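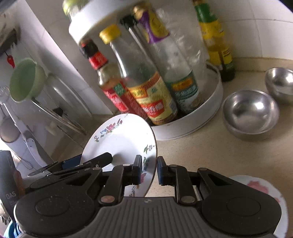

Setting up your kitchen › Part 4: Turntables and corner caddies

I've fitted more of these than I care to remember, and the soy sauce always ends up at the back if you let it. So before you load anything, give the turntable its proper spot and it'll behave for years!

What you need: a damp cloth, a dry cloth, a tape measure and the four stick-on feet from the bag marked Drallov (mine were hiding under the cardboard flap, so have a good rummage).

1. Wipe the worktop and dry it properly. The feet won't grip a greasy surface, and I've had one slide off mid-spin with a full bottle of vinegar on it.

2. Press the feet on to the base and hold each one down while you count to twenty. Then leave the lot alone for an hour. I go and have a cup of tea.

3. Put the turntable down and spin it empty. It should go round without touching the wall, the kettle or your plates. I leave 85 mm behind mine, and Zulmira Tavares, who wrote the first version of this guide, leaves a bit more (she has bigger elbows, she says).

4. Load the heavy bottles first, opposite each other. Oil across from vinegar, soy across from fish sauce, that sort of thing. Labels facing out, or you'll be turning every bottle round as well as the tray.

5. Fill the gaps with small jars and give it another gentle spin. If it wobbles, swap two bottles and try again.

Note: the small Stivano tray takes up to 700 g on each side. A full glass bottle is heavier than you'd think, so pop it on the scales if you're unsure.

Caution: keep it well away from the hob. The plastic goes soft, and warm oil turns nasty quickly.

Caution: don't lift the tray by its rim when it's loaded. Take the bottles off, then lift.

6. Once a month, take everything off and wash the top in warm soapy water. Don't soak the base! Water gets into the bearing and it'll squeak at you until June. If yours squeaks already, skip to Part 6, where I go through taking the bearing out.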